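How do I mount thin rice paper prints without glue stains?

Asked by Kai Hollmann, Aug 28, 2025

I have a group show in Durbridge and my ink prints buckle with every paste I try. Any ideas?

2 answers

Lutz Wiegand
Oh, try Japanese paper hinges with wheat starch paste! Two small ones along the top, torn edges (never cut), and let the sheet hang free. I did a whole series this way in February and loved how they moved when people walked by. 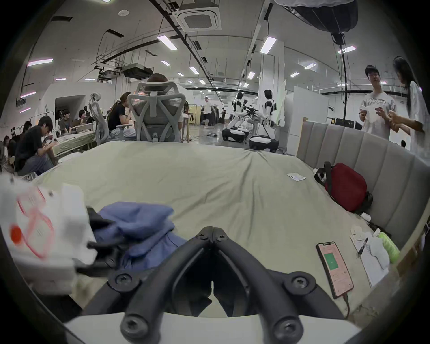
Keep the paste thick, like yogurt, and press each hinge under blotter for an hour.

trenard59
magnets. done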